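**Choosing a kitchen timer, part 2**

7/29/21

Last time I listed what I wanted from a kitchen timer: a display I can read from across the room, an alarm loud enough to hear from the garden, and buttons that work with floury fingers. I bought two to compare, the Dremoria and the Relent, and have used both every day since.

The Dremoria is the simpler one. It has a dial on the front which you turn to set the minutes, and you press the middle to start it. It only counts down in whole minutes, so it's no good for a soft-boiled egg if you are fussy. The display is large and the figures are dark on a pale background. I could read it from the far side of the kitchen without my glasses.
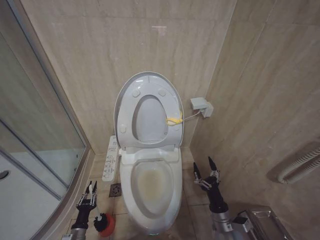 The alarm has two volume settings and a switch on the back to choose between them. The low setting is too quiet if the extractor fan is on. The high setting carries to the end of the garden. It sounds for a full minute and then stops, so if you miss it, you have missed it.

The Relent has number keys, like a small calculator. You can set seconds as well as minutes, and it remembers the last time you used. I liked this for bread, as I always use the same settings. The keys are small, though, and flour gets in round the edges. Ineke Segers, who wrote to me after part 1, has had hers since January and cleans it with a dry pastry brush. I tried that and it does help. 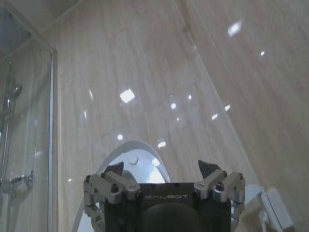
Both timers have a magnet on the back. The one on the Relent is weak, and it slid down the fridge door whenever the door was shut hard. I put a strip of rubber tape behind it and it has stayed put.

Batteries are another difference. The Dremoria takes two AAA cells and the Relent takes a single button cell, which my local shop doesn't stock. I had to order a pack of 10.

I have kept the Dremoria in the kitchen and moved the Relent to the shed for timing glue. In part 3 I will look at the Hamel, a wind-up model that needs no battery at all.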